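Procedure 14: Care of High-Gloss Vertical Panels

This procedure applies to glossy panels in the residential units at Zistwood. Staff and residents are asked to follow it in full. Questions should be directed to Zohreh Karimi, Housekeeping Standards.

**Supplies**

- 2 microfiber cloths, clean and free of lint
- Mild dish soap
- A spray bottle marked at 300 ml
- A soft dusting brush

**Before cleaning**

Remove rings, watches, and lanyards. Close any nearby blinds so that direct sun does not fall on the panel. Dust the surface with the brush, beginning at the top and working down to the floor. Grit left on a polished finish will scratch it when a cloth is applied.

Fill the spray bottle to the mark with lukewarm water and add two drops of soap. Spray the cloth, never the panel.
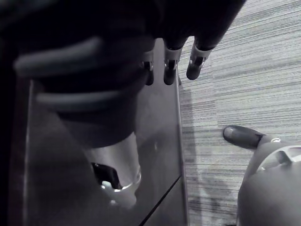
Wipe in straight vertical passes, overlapping each pass slightly. Circular motions leave swirl marks that show in reflected light. Turn the cloth to a clean side after every few passes, and give separate attention to the edges, where soap tends to collect.

**Drying and inspection**

1. Dry the panel at once with the second cloth, using the same vertical passes.
2. Stand to one side and look along the surface for streaks.
3. Treat any remaining streak with a cloth dampened in plain water, then dry again.
4. Wipe up drips on the floor beside the panel.

Do not use ammonia, scouring powder, melamine sponges, or paper towels. Scratches deep enough to catch a fingernail must be reported on Form 44 and left untreated until the panel has been inspected.

Replacement cloths may be requested from the supply desk at extension 2933.

Revised May 31, 2024. The next review is scheduled for December.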